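About Helter

Hi, and welcome! I started Helter at my kitchen table with one darning mushroom, a shoebox of leftover yarn and a cardigan with both elbows gone. The cardigan was mine. A friend saw it after I'd fixed it and wanted hers done too, then her sister wanted hers done, and by spring I had a waiting list and no place to eat dinner.

We're still small. We repair knitwear by mail, we teach people to do it themselves, and we sell a short list of tools and yarn that we use every day. Last year we fixed 637 pieces, most of them sweaters, plus a lot of mittens and one very long tea cozy (I still think about that tea cozy).
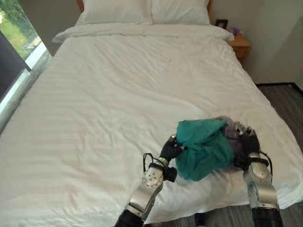 The repair side is pretty simple. You fill out the form, you mail us your sweater, and we write back with a price before anyone picks up a needle. If you say no, we send it back and you only pay postage. Please wash it first! Moths love a dirty collar, and we keep a lot of wool in one room.

People ask where the name comes from. I wanted something that sounded a little messy, and my first choice was taken by a hair salon.

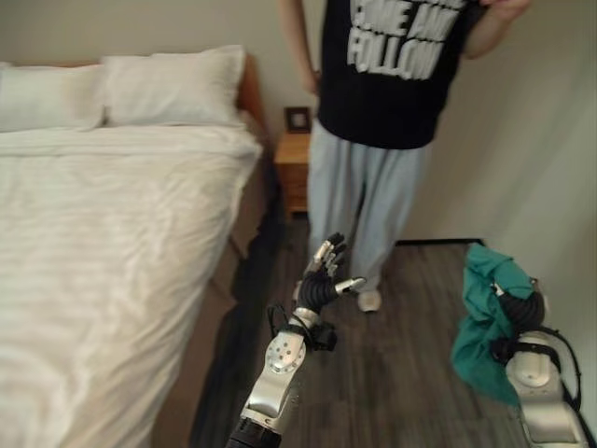

White duvet, two pillows, honey-brown nightstand

Our classes run on Zoom and in person, and they're capped at 13 people so you can hold up your work and get a real answer. Beginners start with Hullenus, our four-week darning course – holes, thin spots, heels. Strazds comes after that and it's all about cables and colorwork, so there's a bit of swearing. You don't have to know how to knit for the first one. You kind of do for the second.
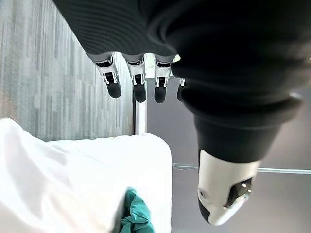

Cuffs are the thing we fix more than anything else. They get pushed up, chewed, caught on door handles, and then one day there's a ladder running halfway to the elbow. Ribbing is fussy to match because your eye goes right to the one row that's off. Look at the black covering over the back of that hand, with its ridges running so close together and parallel – one wobbly line in there and you'd spot it from across the room. So we swatch every cuff repair first, sometimes three or four times, and we'd sooner call you about a color than guess.

For yarn, we carry Jetley, our own line. It's 100 percent wool, spun thin on purpose so you can double it up for heavy sweaters. There are 13 shades, mostly the boring ones, which happen to be the ones people wear holes in. We're adding a decent olive in July if the dye lot behaves. 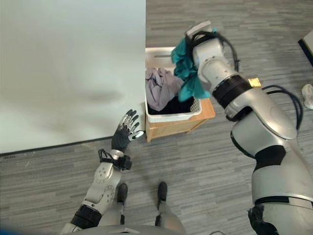 One customer wrote to tell us that she'd worn her dad's old pullover for a whole winter before she could remember which elbow we had mended, and could we please do the other one now, because it was starting to go.

We did the other one. If you've got something sitting in a drawer, send us a picture through the contact form and tell us what happened to it. I read the messages in the morning with my coffee and usually answer by noon. Gray yarn is back in stock, too.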